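14/08/2022

Up at five for the drive to Lunow with Fumiko, and home so late that the cat had given up on me, but I want to get this down while it's fresh. What a day! I have been reading about the Brasatura packing kit since last December and I'd more or less decided it would be a letdown in person. It wasn't. I came away with eleven pages of notes and a pen that died on page nine.

For anyone in the club who hasn't followed my rambling on this, the kit is sold as a package: the two arms, the grippers, a small camera for each wrist, the software, and a week of someone's time to get you going. You bring a table and whatever it is you want packed. That last part is what hooked me. Every other kit we've looked at came with its own special tray and its own special parts, and you could tell it would fall to pieces the minute you gave it a plain cardboard mailer. These people start with the mailer.

Mohandas Sastry met us and got us settled (good coffee, terrible chairs). He let me ask all my basic questions first, and there were plenty of them. What happens when the cardboard is a bit bowed? What about the tabs? Do you have to put each blank in exactly the same spot? He said I should stop asking and stand closer, so I did.
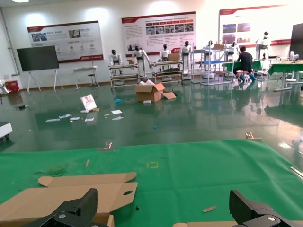 Folding is the part I care about most. A cardboard blank is such an awkward thing. It springs back, the creases don't all want to go at once, and the little tabs have to be tucked in the right order or you get a mess. I've made enough of them at my kitchen table to have strong feelings. Dušan Berisha, who writes most of the teaching software, explained that you don't type in any positions at all. You guide the arms through the job yourself, over and over, and the kit learns from that. He said 50 good runs will get you something that moves sensibly, and after that you're working on the odd cases. He was firm about "good." A sloppy run teaches it to be sloppy, and he says it's very hard to get that back out again.

I got to have a turn! I was awful. My first fold was so slow that Fumiko went and refilled her cup, and I still had a tab sticking out when she got back. By my fifth I had the feel of it, sort of. The grip is lighter than I thought it would be, and you have to trust it on the long edges and not squeeze. Fumiko was better than me straight away, as she is at everything involving hands.

Price: 1,943 a month on the rental plan, which made me gulp a little, but that covers the support calls and spare fingers. We'd split it with Pascual if they still want in. Subbarao Kamath has promised a written quote for a short trial. I asked him what usually goes wrong in the first month and I liked that he had an answer ready. Cables, he said, and people moving the table. 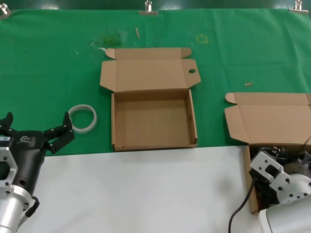
Grurnivix Makers Club, Small Automation Group

Things I'd still grumble about. The manual is 74 pages and the index is useless. I looked up "lid" and got sent to a page on licenses. The setup screens use tiny gray type that I couldn't read without my other glasses. And I'd like a clearer answer on what happens to our recorded runs if we stop renting. Dušan thinks we keep them, Subbarao thinks we keep them, but I want it on paper.

I also want to know how it does with our own mailers, the cheap ones. Mohandas Kandasamy in the next office offered to try a bundle if we ship some over, so I need to dig out the flat ones from behind the laser cutter and find a big enough envelope. Both Mohandases answered every time I said the name, by the way, and I never did get used to it.

Talked the whole way home. Fumiko thinks we should ask for a two-week trial and have everyone do a session of folding, even the people who swear they only like wheels. I'm for it. I keep thinking about how it felt when the lid finally went over and the tab found its slot. I'd happily do that all week.

To do: write to Pascual, measure the back table, buy pens.

Recent entries
The label printer, part two
Fumiko's conveyor made of bike tubes
Why I gave up on suction cups
Notes from the December swap meet

Contact the group | © 2022 Grurnivix Makers Club | Back to top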